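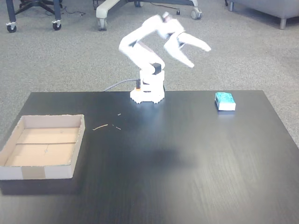 Is a small desktop arm worth £800 if you've never programmed anything in your life?
Probably, as long as you have patience and don't need it to earn its keep by May.

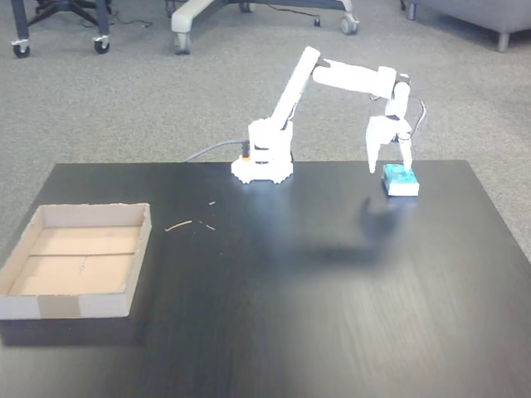 Diary, 9 March 2026
Posted by Flynn McAlister

Day 13 with the Daluvitz kit and I'm still fond of it, which surprises me a bit! The job I've set it is dead simple: pick up the little blue block, put it in the cardboard tray. I could do it in my sleep. The arm needs teaching, and the teaching bit is where Stusa (the app that comes with it) either charms you or makes you want a lie down. Today it was mostly charm. I slowed the wrist right down, saved the pose above the block and gave it a name I'll never remember.
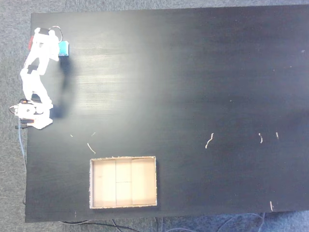

The manual is another matter. Chapter 2 sends you off to a menu that's been renamed since it was printed, so I rang Doolan, the shop I bought it from, and a very nice woman talked me through it while I ate toast. She also tried to sell me the Rerkance support plan (no thanks, not yet, ask me when I've broken something).

I do wish the gripper settings were on the same page as the speed ones, I'm forever clicking back and forth. Must write that in my feedback. Tomorrow I want to try the block turned sideways, and I need to buy more bread.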